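Sullau bench, July, entry 66

Back on the drawer task. Wanpen's question at the last review was whether any of this is close to useful in a real kitchen, so I have stopped reporting a single pass rate and split the chore into stages: pick up, open, place, close. All in simulation for now. The Posana rig is down until the wrist bearings come in.

Ran 2000 episodes overnight with the new contact settings. 616 got through all four stages without a reset. Poor, but the old settings had the drawer closing with the object half through the side wall and still scored it as a pass. Paweena spotted that in the logs. Anything from before the fix should be ignored, including the plot on the corridor board.

Pick up is mostly sound. The thumb holds a thin, flat object well enough once it is seated against the palm. Opening is where time goes. The policy hooks the bar handle with two fingers, pulls, then hesitates and pushes it partly shut again before placing. A person would do the whole job without looking up. 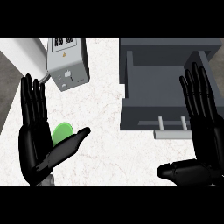 Place fails in 2 ways. Either the hand lets go too high and the object bounces out, or it clips the front panel on the way over. The second is worse – on hardware that would be a finger. Maximiliano wants a force limit on the approach. I would sooner raise the waypoint first and see what is left.

My answer to Wanpen, for the moment: no. It can put one thing away in one drawer, slowly, with the worktop otherwise kept clear. Prunddale will ask the same thing about parts bins and should get the same answer.

To do: rerun with raised waypoint, same seeds. Ask Yolandi for the friction values she measured on the real drawer runners. Check the close stage at half speed.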